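Regras para gravar demonstrações de embalagem: o que vocês exigem?
outubro, 21h40, por marcador_torto

Boa noite a todos! Desculpem desde já o tamanho do texto, mas ando às voltas com isto há semanas. Estou a escrever o guia de boas práticas da Paltine para recolha de demonstrações com pulseiras de marcadores (fechar caixas, passar fita, essas tarefas de bancada) e queria ouvir quem já passou pelo mesmo. Temos 2,799 episódios gravados e, na revisão, 96 foram recusados, quase todos pelo mesmo motivo: marcadores tapados ou cabo atravessado à frente das mãos.

O rascunho, por agora, diz o seguinte: pulseira justa, confirmada antes de cada série; cabos com folga, caídos para fora da zona de trabalho; mãos dentro do campo da câmara da cabeça do princípio ao fim; e nada de dados pessoais legíveis nas etiquetas das caixas (esta última deu discussão cá dentro, já lá vou).

Deixo o posto de fita, para perceberem de que bancada falo:

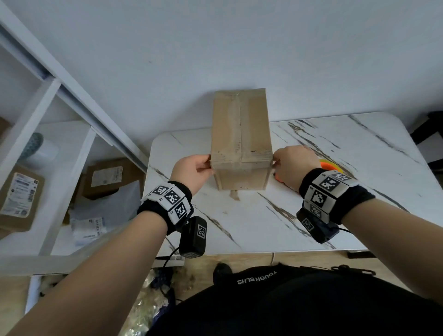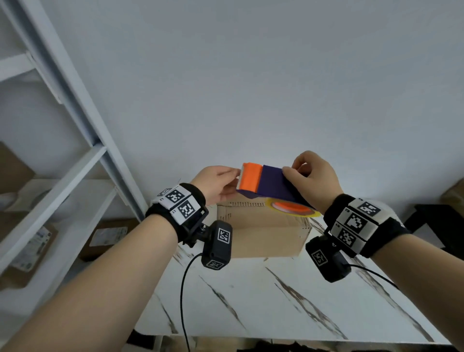

fita_larga respondeu que concorda com quase tudo, mas que a regra das mãos sempre visíveis lhe parece exagerada. No projeto Viresance deixavam sair uma mão até 3 segundos, desde que o episódio levasse uma nota, e dos 1,079 que entregaram assim não veio reclamação nenhuma.

marcador_torto, 22h05
Obrigado, fita_larga, é mesmo esse tipo de experiência que me faltava! Só que a nota depende de quem grava se lembrar dela, e ao fim da tarde, com o braço cansado, eu próprio me esqueço. Prefiro repetir o episódio.

pyo_lisboa, 22h31
Discordo dos dois, com amizade :) Se só ficam episódios perfeitos, o robô nunca aprende a continuar quando perde a mão de vista. Eu guardava tudo e separava em pastas. Quanto às etiquetas, estou contigo: viradas para a parede ou tapadas, e isso tem de estar escrito na primeira página.

marcador_torto, 22h48
As pastas separadas agradam-me, vou propor. Alguém tem o modelo de nota que usavam no Viresance?

fita_larga, 23h02
Tenho, amanhã procuro e mando-te por mensagem.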